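Day 2 in Horkska and I already don't want to go home. I woke before the alarm, ate a roll standing up at the window, and was out the door with my boots half laced. Today was the big one: the ridge path from Nondov down to the old mill!

First, a bit of gray tile and marble, and mugs.

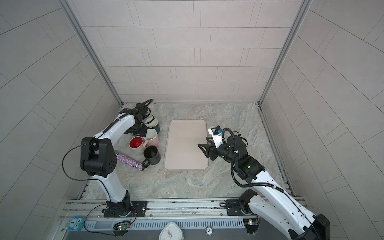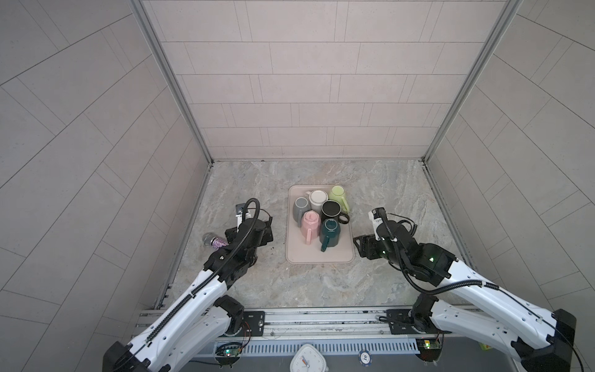

Page last changed: 22 Oct 2024

So, the walk. The bus up to Nondov cost 80 and the driver had the radio going the whole way, some accordion thing that Keegan Gilchrist has been humming ever since. We got off at the church and the fog was sitting right down on the roofs. I thought we'd see nothing all day. Then we climbed up through the beeches (orange, copper, that really loud yellow) and came out on top of it, with the whole valley filled in like a bathtub and just the Zelenák tower poking through. I yelled. Keegan yelled. A dog somewhere down in the white yelled back.

The summit marker says 646 meters, so no giant, but the last stretch is steep and all roots, and my legs knew it. Cheese and pickles on the flat rock for lunch. I'd forgotten the bread, so we used apple slices, and I would do that again on purpose.

Found on the way down: parasol mushrooms as wide as my hat, a jay feather, the tiniest orange newt. I moved the newt off the path with a leaf. The stream by the mill is way up compared with August, when Peadar Tierney crossed it in sandals and sent us that smug postcard. We took the bridge. It has 185 carved into the middle plank and I couldn't find anyone to ask what it means, so I'm going to write to Peadar, he'll have a theory.

Soup at the mill was garlic with a raw egg stirred in, and I had two bowls. Left knee is grumbling a little. Socks are on the radiator. Tomorrow we try the lake side if the fog lets us, and I have to remember the bread.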